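Packing desk FAQ — snack boxes and clear bags

Quick answers before the next round of parcels goes out. Will tidy this page up later.

What do you pack in?
White box or tray inside, clear plastic bag for the soft stuff and the snacks. Nothing fancy. 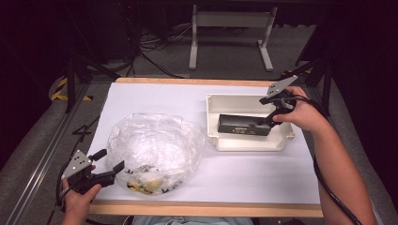

RISTAMGATE, 5 Nov 2020

Orders for the Skakari parcels close at 300. After that, waiting list. Poltari pickup same as in August.

Can I send cookies?
Yes. Sealed boxes only — no open packs, no home baking. Chocolate is fine untill it gets warm out.

Bag or tray first?
Tray. Get the flat things in, then the bag.
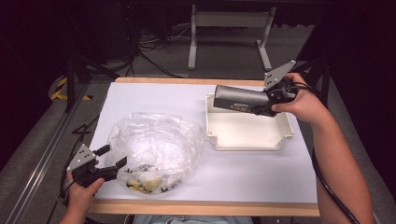

and don't knot the bag. Fold the top over, press the air out, done. Knots have to be cut and then the bag's trash.

How many items per parcel?
Nine max. Big box counts as one.

Does a box of Oreos go in the bag?
It can. Slide it in long side first, label facing out so it can be read at the desk. 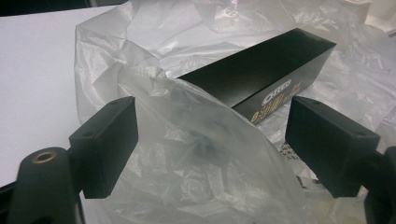 Huang wrote in to ask if the store's own box can stay on. Yes, leave it on, it keeps the cookies from getting crushed.

Can I reuse bags?
Please do. Wrinkles don't matter, holes do. Shake out crumbs, check the corners, flatten and stack.

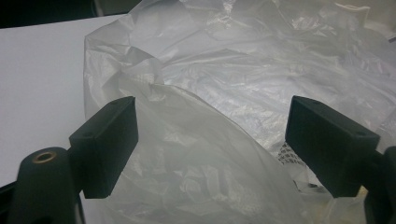

One reader says rolling them takes up less room than stacking, and they open up easier too. Fine by us, roll or stack.

Where do I drop off?
Desk 551, Ristamgate side. Bring you order number.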